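### 3.2 Does sorting snacks into bins save any time?

Gourlay and MacKinnon claim that households which sort packaged snacks into open bins find a given item faster. We are not convinced. Their Skenent survey drew 1207 replies, but almost 1000 came from people who had already bought bins, and who may simply like them. The Kerslake follow-up had the same fault.

Two things are left out of their account. Bins stood in a row (Figure 3) can hide what is in them, depending on how clear the sides are, and bags left lying on the table are still easy to reach. 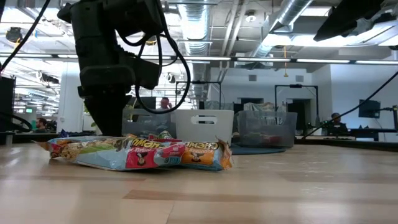 **Figure 3.** Snack bags on a table in front of three bins, the middle one opaque.

A fair test would time the putting away as well as the finding. MacKinnon's own notes from March suggest that the first can swallow any gain in the second, yet the published table reports finding times alone.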